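Equipment budget: gripper pairs for the second desk

The draft budget for the Brerivon site went round in May and the largest line in it is hand-held grippers. The proposal is to buy 2 further pairs in place of the arm we had pencilled in. An arm at this stage would bring a bench, guarding and a service contract with it, and the recording work needs none of them. Skaserwood has quoted 212 per spare finger set and 190 per mount with camera. Both prices exclude delivery.

Each pair needs its own desk space, an adjustable chair and a stock of small packaged goods. The marker cubes are costed separately, as they are consumables and the printed faces wear. We have allowed for 2 replacements per pair over the year. 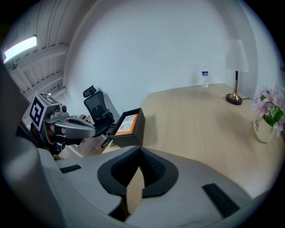
Abdelghani Kettani would put the spares before the second pair. In his view a desk with one pair and a full drawer of fingers gets through more work than two desks waiting on the same part, and he would like to see the mounts ordered early whatever is decided about the rest.

The point has been added to the draft as option B. Option A stands as written. The Saber software licence is the same under both, and Rama stays on its present plan until the autumn review.

Comments on either option should go to Hatem Farouk before noon on the closing date, with part numbers where possible - a line such as "more cables" can't be costed.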